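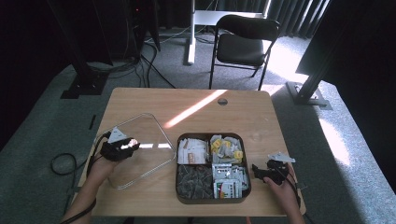

Home > Reviews > Kitchen & Desk > Storage

Torar four-compartment tray with lid

Posted by Linnea Berge, May 2, 2024

I went back and forth on this one for weeks, which is silly for a tray, but I'd already bought two bad ones and was feeling sore about it. My sachets used to live in a shoebox, and finding a sugar meant tipping the whole thing out.

The Torar is dark brown, rectangular, split into four, and comes with a clear plastic lid. Paper packets go in one section, the slippery silver ones in another, and so on. I like that the dividers keep everybody separate even when I've stuffed it way too full (I always do). The foil ones stack best. The crinkly little sachets just end up in a heap whatever you do, and I've made my peace with that!

The dark brown looks great on a light wooden table and hides tea dust, though it shows sugar like you wouldn't believe. Mine has been in daily use since July and gets a wipe with a damp cloth when I remember.

Now the lid. It's see-through, so you can tell what's running low, and the rounded corners are nice to handle. But it just sits on top — no clips, no hinge — and I knocked it off twice the first week. I wouldn't carry this to a picnic. It also picks up fingerprints, and in a sunny room you'll notice every one.

My friend Elaine Frota has the Stenberg, with 16 tiny sections, and she loves it for tea bags. Too fiddly for me. I want to grab a handful and go.

Would I buy it again? Yep, and I'm thinking of a second for the office. I'd just like a lid that snaps.

Related reviews
Mok stacking bins, set of 3
Flondon bread box
Stenberg tea organizer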